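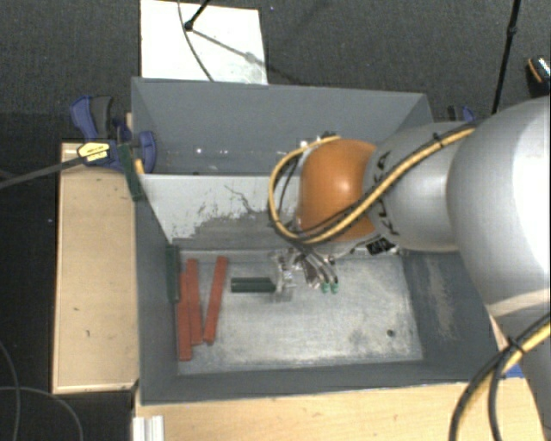

Picking from the front compartment: red and green bars in the bin, gripper down low. The bin is clamped at the rim.

I've been to plenty of robot demos where the parts sit in a neat row on a clean table, lit like jewelry. So when Marichka Moroz at Foda told me I could come watch their bin-picking service on a scuffed gray bin with bars lying every which way, I said yes before she finished the sentence!

The service is called Lalell, and you rent it. Foda brings the software, the gripper fingers and a person who knows what they're doing, and you supply the arm (or lease one from them, which most small shops do). The one I watched had KUKA lettering on it and a fat loop of yellow and black cable around the joint. I spent a good ten minutes staring at that loop. Cables are where my own projects go to die, so I always look.

Yaroslav Kushnir ran the cell for me. The job is easy to explain: reach into the bin, find a bar, get hold of it, don't drag its neighbors along. Doing it is the hard bit. Long bars lean on each other, short ones lie side by side with hardly any gap, and then there's always one up against a wall where the fingers barely fit. Yaroslav calls those "wall huggers" and talks about them the way my dad talks about squirrels.

We did 100 picks after lunch. It missed 2 on the first try and got both on the second, and I never had to touch anything except my coffee. It isn't fast, though. A person with decent hands would beat it, no question, at least until three in the afternoon when the person gets bored and starts thinking about dinner (me, I'm the person).

Setup is the part I liked most. You show the system a new part, wait 15 minutes, and it's ready to try. Kausar Lashari, who rents Lalell for her shop at Kaswood, told me her old setup with Ichikawa took most of a week every time a customer changed a part. She's happy, mostly. Her gripes are the price of replacement fingertips and a help line that closes too early for her night shift.

And the price? It's $328 a day, arm not included, with a month as the shortest term. If you're feeding one machine with the same part all year long, I'd skip it and buy a plain feeder. If your bins look different every time you lift the lid, I'd at least ask for the demo, and bring your own ugliest parts when you go. Foda let me do that with a handful of bent brackets from my garage. It picked up all of them but the worst one, and I can't say I blame it.

Marichka says a version with a help line that runs all night is due in January. Kausar has already asked to be first.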